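4.2 Boards, knobs and tabletops

Before we come to the sorting itself it is worth spending a little time on the boards, because a good deal of what we have to say later depends on them, and because readers who haven't handled one since they were small may remember them as simpler than they are. A shape-sorting board is a tray with recesses and a set of pieces to go in them. Everything else about it is open to the maker, and makers have been generous with their differences. Our survey of the Hadby collection took in 75 boards, and we were surprised, and rather pleased, by how few of them agreed even on what shapes a child ought to meet first.

Most of the familiar ones turn up again and again: the circle, the square, the triangle, the heart. After that the choices wander. Some makers like an oval, which sits awkwardly close to the circle and is all the better for it. Others put in a parallelogram, a shape that few small children can name but that many seem to enjoy turning over in their hands.
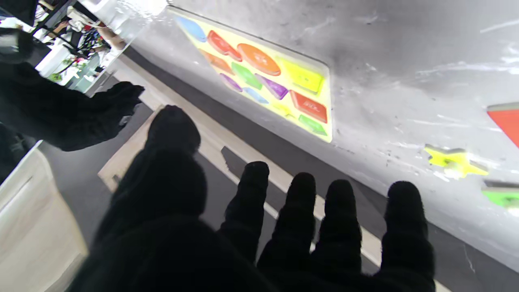
Colour is the next matter, and we found it harder to write about than we had expected. When every piece has a colour of its own, the colour helps the eye to find it on a crowded table, and that is a real kindness to anyone learning the board. When two pieces share a colour, the eye has to go back to the outline. We would not wish to say that one is better than the other. In the older Herance boards the recesses were painted to match the pieces, so that a patient child could finish the whole tray by colour and never trouble with the corners at all. The Rurkuvura boards leave the recesses plain, and we have a fondness for them on that account, though we have tried to keep it out of the coding.

The surface under the board deserves a paragraph too. Descriptions of sorting play tend to pass over the table, as if the pieces went straight from hand to recess, when in fact a piece may spend most of its time lying somewhere beside the tray. A cloth holds it still and a polished top lets it slide. 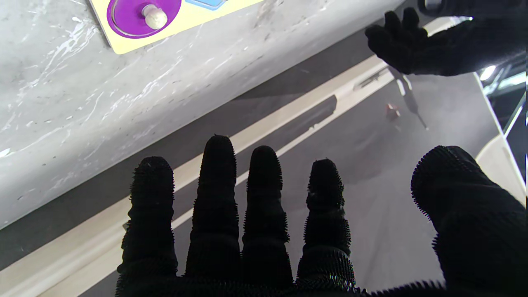
Pattern matters as well as slipperiness, and we were slow to see it. Our first coding sheet had one box for the table and asked only whether it was bare or covered. A marbled white top, with light grey running through it, is bare by that rule, and so is a plain dark one, yet a small pale piece might be easier to overlook on the first than on the second. We have since divided the box in two, one for texture and one for pattern, and gone back over the earlier sheets. The edge of the table has a box of its own now, for the simple reason that pieces near an edge may end up on the floor, and looking for a triangle under a chair is a different activity from looking for one beside the tray.

The sheets gave us 3409 placements in all, and in 339 of these the piece was set down on the table at least once before it went into the board. We call this parking, following the word used in the Lâm study. Parking is not a mistake, and we have been careful to record it separately from wrong tries. Often it looks to us very much like tidying: the pieces are gathered close to the tray, turned knob upwards and left there until their turn comes.

Knobs themselves come in 7 types in our scheme, from the flat disc to the tall peg. A small white knob set in the middle of each piece is a common arrangement, and a sensible one, since it gives no hint of which way round the piece should go (Figure 3). A knob set off to one side does give a hint, whether the maker meant it to or not, and we have marked those boards in the tables so that they can be left out by anyone who prefers to do so.

Figure 3. Wooden board with the pieces in three rows of four, each with a white central knob, and further pieces loose on a marble-patterned table. The star and the diamond are in the top row, the heart and the arch in the bottom row.

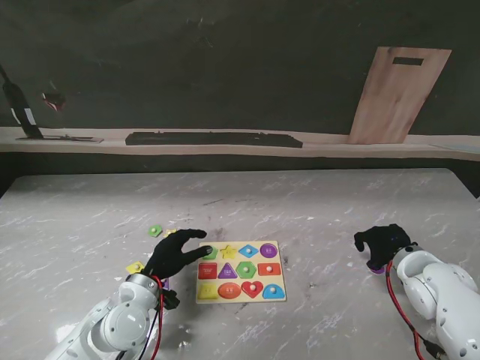 4.3 Loose pieces and the order of sorting

We turn now to the pieces that are out of the board, and to the order in which they find their way home. Our starting point was the plain one that a person will pick up whatever lies nearest. This held well enough at the beginning of a session, when there is plenty to choose from, and rather less well towards the end, when the last few recesses seem to pull the attention back to the tray and the search begins from the hole instead of from the piece.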